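Raptis Arena Visitor Guide Data

This data set holds the visitor information behind the Raptis Arena guide pages: parking, gates, seating sections, food stands and nearby transit stops. It is kept by Zlata Dovhaniuk for the Cisport listings project.

Version: April 2022

Contents

venue.csv: one row per gate, stand or service desk (84 rows)
parking.csv: lots and garages within walking distance (16 rows)
seats.csv: one row per seat in the lower bowl (3798 rows)
events.csv: past events with door times and event type (1083 rows)

All files are UTF-8 with a header row. Times are local and use the 24-hour clock. Empty cells mean the value was not known when the row was entered.

Sources

Gate and seat data come from the arena's printed plans. Parking rates were copied from signs at each lot. Walking times were measured from the lot exit to the Miltitz Street gate.
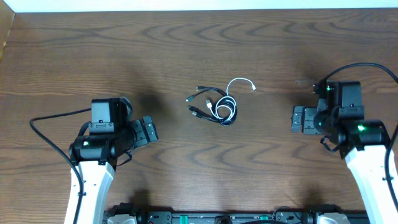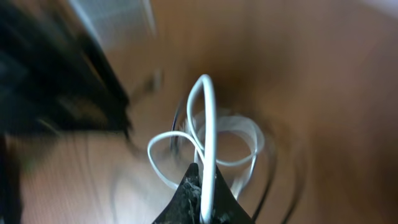 Known problems

Rates for the Vuvville garage change on concert nights, and only the standard rate is listed. Accessible seats in the end sections are marked, but companion seats are not. Events moved to a new date appear twice, once under each date. Filter on status = "held" to drop the extra rows.

Updates

The upper bowl will be added in June. Please send corrections with the file name and row ID.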